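June, late afternoon

Back at the marbled bench for the Sosa work, and since I have a mug of tea and the building has gone quiet, I'm going to write this up properly for once instead of leaving the usual two lines and a coffee ring.

First, the top. I know a few of you had your doubts when I said I wanted the black one with the streaks in it, and I did hear the remark about hotel lobbies. I've grown very fond of it. The white, lilac and pale blue run mostly up and down the bench, away from where you stand, and after a morning with it I noticed I was lining things up by the streaks without meaning to. The plain gray top we had at Arville was easier to photograph, I'll give it that, but it was a gloomy thing to look at all day and every smear showed. I wiped the marbled one down at lunch with a barely damp cloth and went over it again with a dry one. Please do the same, and please don't use the citrus spray from the cupboard under the sink, which left a haze on the old top that I spent most of an evening trying to get off.

The front beam has picked up some scuffs and white specks along its top edge. I went at the specks with a thumbnail on a corner I thought I could get away with, and they're stubborn. I'll leave them alone until I've asked Kamudex what they recommend. Their care sheet is number 3654 if anybody wants to read it before I do - it should be in the blue binder, somewhere behind the paint cards.

White walls on three sides, same as before. I like them more than I expected to. The Clelton bench is open at the back, and I was forever glancing up at whatever was going on across the room. With the walls up, I look at the work. They do want dusting, though, and the join along the bottom is where the crumbs of eraser and paper end up. A soft brush does it in a minute.

Now the colors, which is what I sat down to write about before I wandered off. I had been going back and forth over the tray for ages. The white one disappears against the walls, the black one disappears against the top, and the blue one was pretty but sat too close to the pale blue streaks for my liking. So pink it is, with the orange box toward the back. I find that pairing very cheerful! My eye goes to the tray first and then to the box, and that is the order I'd want anyway. I tried swapping them over for an hour and kept reaching for the wrong one, so back they went. 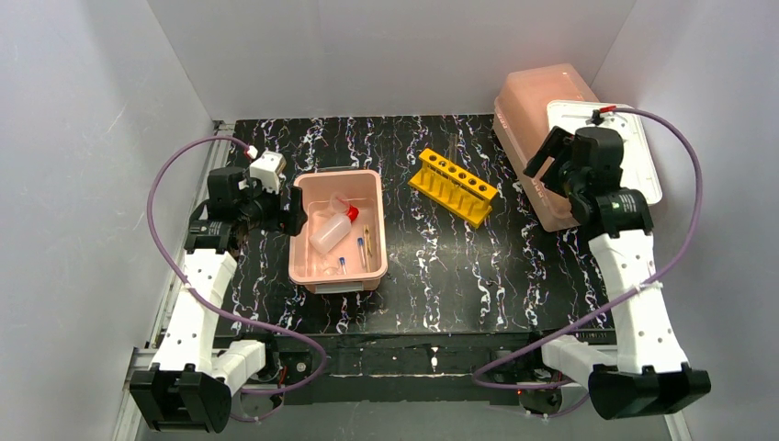 I also had a go at putting a sheet of plain card under the tray, thinking it might be kinder to the top. It slid about so much that I gave up after 9 tries and put the card back in the drawer, where it can go on being useful for labels. If scratches start to show we can talk about felt pads. I have 23 of the small round ones left over from the Arville chairs, and they are doing nothing at all in their bag.

One muddle of my own making: I had written down the bench width as 91 centimeters on the order pad, and that was the Clelton bench. I'd copied it from the wrong page. No harm done, as the order hadn't gone out, but I've crossed it through and will measure this one myself in the morning, with the good tape and in better light.

Still to do: find the lint-free cloths (I had a whole packet, I'm sure of it), write to Kamudex about the specks, and decide whether the labels should be printed or handwritten. I lean toward handwritten. My lettering is perfectly readable when I take my time over it, whatever was said at the last tidy-up.

Mug washed, cloth hung over the tap to dry.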